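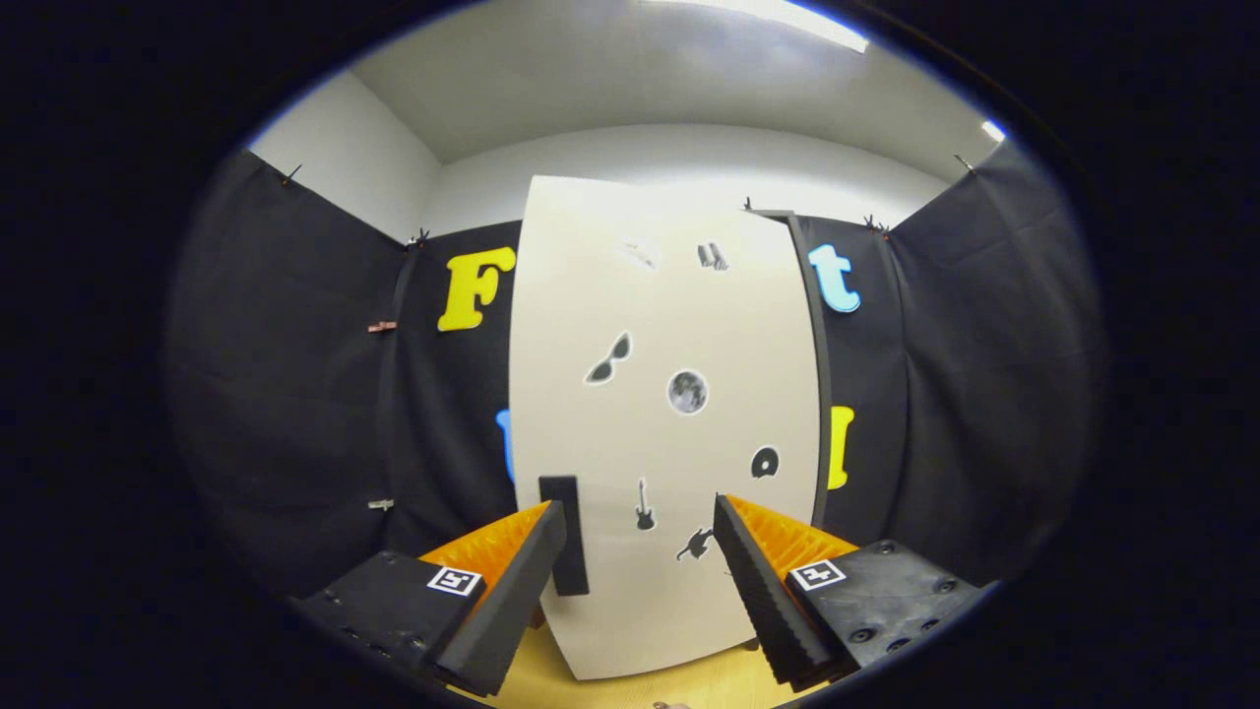 A small photo box for pictures of things you want to sell or show online can be made in one evening, and it costs very little. I made my first one when I was selling old cups from my kitchen, and I have changed it several times after. The main question is what to put on the inside walls. Many guides say everything must be white, but I prefer black fabric on the walls and one white curved board standing upright in the middle, because the board then takes the light and the walls stay quiet.

What you need

A strong cardboard box, 37 cm on each side or a little bigger
Black cotton fabric, enough for the inside
One sheet of thin white card
Double-sided tape and 4 clothes pegs
2 desk lamps with the same kind of bulb

I bought my fabric at Noser, from the basket with the end pieces. Any black fabric without shine will do. Please do not take satin. I tried it and every fold made a bright line in the photo.

Preparing the box

Cut away the front of the box completely. If you want to take pictures from above, cut a window in the top also, but leave a border as wide as your hand or the box becomes weak. Iron the fabric before you cut it. Put tape along the edges of each wall, then press the fabric from the middle to the outside. In the corners let it be a little loose. When it is pulled too tight it comes off again in a few days, at least with my tape, which is the cheap one from Plillon.

Go over everything with a sticky roller. Black cotton collects each hair in the house.

Bending the card

Card has a direction in which it bends easily. Hold the sheet by two opposite sides and try it both ways, and you will feel it. Roll it gently around a bottle and leave it overnight with a rubber band. Do not fold it, a fold cannot be removed. Next day it should stand by itself. If it falls, fix a peg at the foot on each side, where the camera does not see it.

The lamps

Place one lamp on the left and one on the right, a bit in front of the box. Start with both at the same height. For glass I move one lamp further away, so there is a soft shadow and the shape is easier to see. Switch off the ceiling light, otherwise the colours become yellow on one side.

Taking the picture

Put the camera or phone on something steady. I use a pile of books. Set the timer, so that your finger does not shake it. I make 11 pictures of each object with small changes of the lamps and keep the best two.

If the pictures are too grey, make the exposure a little higher. The phone sees much black and much white together and does not always choose well.

Storing

My box lives on top of the wardrobe with an old pillowcase over it. Keep the card flat under the bed, and roll it again the evening before you need it.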